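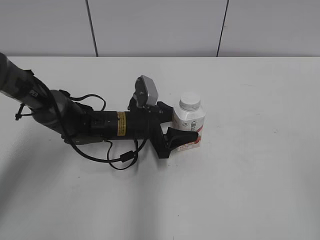
## 4.3 Configuring the bimanual uncap skill

The uncap skill assigns one arm to hold the bottle body and the other to turn the cap. Roles are fixed for the duration of a run. Complete the hand-eye calibration in 4.1 for both arms before you start.

1. Open the Casico console and load the profile `uncap_small`.
2. Set `hold_arm` to `left` and `turn_arm` to `right`.
3. Place one closed bottle upright in the shared workspace. Clear everything else off the table.
4. Run **Detect > Single object**. The planner needs a body pose and a cap axis. If the cap axis is missing, move the bottle and repeat the step.
5. Run **Plan > Hold**. Check that the contact point is on the lower half of the body. A higher contact leaves too little clearance for the turning gripper.
6. Execute the hold at reduced speed and wait for the status `HOLD_STABLE`.

**CAUTION:** Squeezing a full bottle after the cap is off will spill the contents. Set the hold force with a closed bottle, then lower it until the body just stops rotating under load.

7. Run **Plan > Approach cap**. The turning arm comes in from above, with the fingers pointing down. 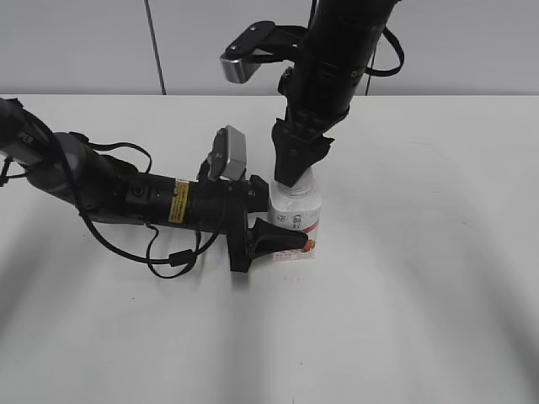 8. Confirm that the collision monitor stays enabled for both arms. Contact between each gripper and the bottle is on the allow list; contact between the two arms is not.
9. Set `turn_cycles` to 17. The skill exits early once the cap lifts free, so a high limit is safe.
10. Execute. Each cycle closes on the cap, turns the wrist counterclockwise, opens and rewinds.

**NOTE:** If the wrist stops with error 973, it has reached its joint limit before the rewind. Reduce `turn_angle` and restart from step 7. Do not restart from step 10 - the stored cap pose is no longer valid.

### 4.3.1 Checking the end state

The success check runs after both arms have retracted out of view of the fixed camera. It looks for 2 separate objects, a body and a cap, and compares their positions with the limits in `end_state.yaml`.

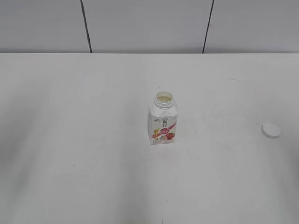 The body must be upright within the tilt tolerance. The cap may lie anywhere on the table, either face up, as long as it clears the body by more than `min_gap`. White caps on a white surface give weak edges, so lower `edge_threshold` in small steps if the cap is reported missing.

Save the result with **Log > Accept** or **Log > Reject**. Rejected runs keep their full joint and force traces. Profile changes go to Mateja Babić for review before they are merged.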